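Fehr Field, pre-season walkthrough, April
Checked by: C. Morin
Copy to: T. Caron (athletics)

Goal posts, north end - OK. Pads re-strapped, one zipper stuck.
Goal posts, south end - OK but paint flaking at the base.
Blocking sled - FAIL. Weld cracked on the left arm, tagged out. Linemen use the old one till its fixed.
Helmets - 54 on the rack, all with current stickers. Two chin straps frayed, swapped.
Home bleachers - original 1974 frame. Row 15 plank loose at the aisle, needs a new bolt before the spring game. Coned off for now.
Visitor bleachers - OK.
Capacity sign - says 979, matches the permit.
Turf - seam lifting near the hash, south 20. Delivis coming to glue it. Thérèse has the quote.
Sideline drains - clear.

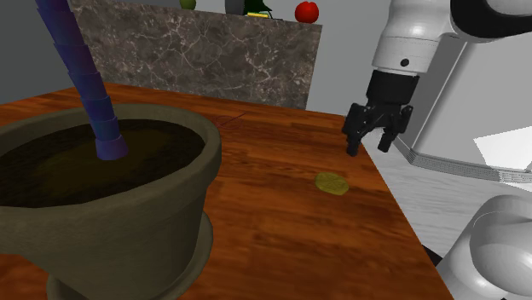 Locker room - exit light out over the back door. Bulb orderd.
Weight room - rack pins all there. Bench 3 pad torn, tape is not a fix, please replace.
Training table / AED - battery good, pads good. Cabinet alarm didn't sound, need to recheck.
Ice tubs - not done, room was locked. Will go back before practice.
Gate 2 latch - sticks. Oiled it, still sticks.

Re-inspect: sled, row 15, seam, exit light, AED alarm.
CM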